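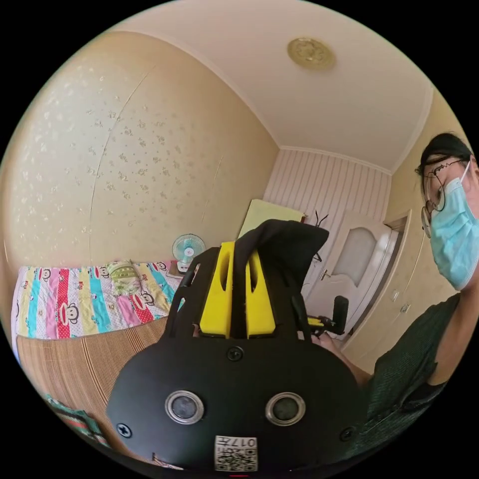 Wastovlow staff go back to bed-making as laundry firm teaches its machines to fold

11/10/2023

For most of its life the linen service Wastovlow has asked its people to be quick. Since June it has been asking some of them to be slow, and paying them slightly more for it.

The company, which washes, folds and delivers bedding and clothes for guest houses and private customers, is training a pair of folding machines from the maker Tuvico. The machines are due to start on the simpler end of the work next year. Before they can, they need to see it done, many times over, by people who know how. So 14 of the firm's 462 staff have been taken off the normal rota and given hand-held grippers, with which they pick up cloth, shake it out, smooth it and put it down again, in ordinary bedrooms as well as at the depot.

The job title is "handling demonstrator". On the depot floor it is known as "teaching the toaster".

Nadège Rey, a folder with long service at the firm, was among the first to put her name down. She had assumed the difficult part would be the technology. It was the fitted sheets.

"I can do a fitted sheet in my sleep, and I think on the early shift I sometimes have," she said. "Then they give you a claw and ask you to do it with that, and you are five years old again. I swore at a pillowcase. It's on the recording, I suppose. I hope the machine doesn't pick it up."

Demonstrators work in sessions of 26 minutes, followed by a break. The length was settled after a good deal of discussion between the firm and its staff association, which had asked for 20, and the managers, who had asked for 30 and then found, on trying it themselves, that their wrists agreed with the association. A session that goes badly still counts. According to the trainers, a dropped towel that is picked up again is worth having, which several demonstrators describe as the kindest thing management has ever said to them.

Working in homes was the idea of Eugénie Maillard, who runs operations at Wastovlow. The first sessions took place on a steel table under strip lights, and the machines duly became rather good at folding things on a steel table under strip lights. Customers, she pointed out, tend to own beds.

"We deliver into real rooms, with patterned covers and wardrobes and fans and whatever else people have," she said. "If the thing can only cope with a white sheet on a white table, we have bought a very expensive shelf."

Customers who lend a room get their laundry done free for the month. There is now a waiting list, and at least one guest house has asked whether it might be "recorded" until the spring.

What happens to the folders afterwards is the part of the plan with the fewest pages. Wastovlow says no one will lose a job through the machines before the end of next year, and that those whose work changes will be offered places in collection, mending or machine minding. The mending room, which had shrunk to 2 people and a radio, is to be built up again, as customers are keeping their bedding longer and want it patched.

The staff association has welcomed the promise and would like it to be longer. It also wants demonstrators to have a say in where their recordings go. Under the present agreement the material stays with Wastovlow and Tuvico and can't be sold on without the staff being told. Being told, the association notes, is a fairly modest sort of right. Talks continue next month.

The firm has been here before. Its sorting line, put in by the contractor Delorme, was meant to end the sorting of socks by hand. It did so for plain black socks. All others go into a wheeled bin and are sorted by the same people as before, who have been renamed "exceptions staff" and given a better chair. Ms Maillard says the chair was overdue in any case.

This time, she says, the people who do the work were asked first. A short trial with the rival maker Zolitz was dropped after folders complained that its grippers were too heavy to hold up for a full session, and the choice of Tuvico was put to a show of hands. Nearly all were in favour, though Ms Rey recalls that it was held just before lunch.

She has mixed feelings about her pupil. She has seen it manage a tea towel and concedes that the corners were good. It took long enough over the job that she went for a coffee, came back and was able to watch the end. Speed, she has been told, will come.

In the meantime the work has altered some habits at home. She has caught herself explaining each step aloud while putting away her own washing, and has started to find her husband's folding hard to watch.

"He does it in a ball," she said. "I've told him they won't be recording him."

Wastovlow will take on a further group of demonstrators after the new year. Applicants need six months in the folding room and steady hands. Duvet covers will be attempted in the second round, and the firm has declined to set a date for finishing them.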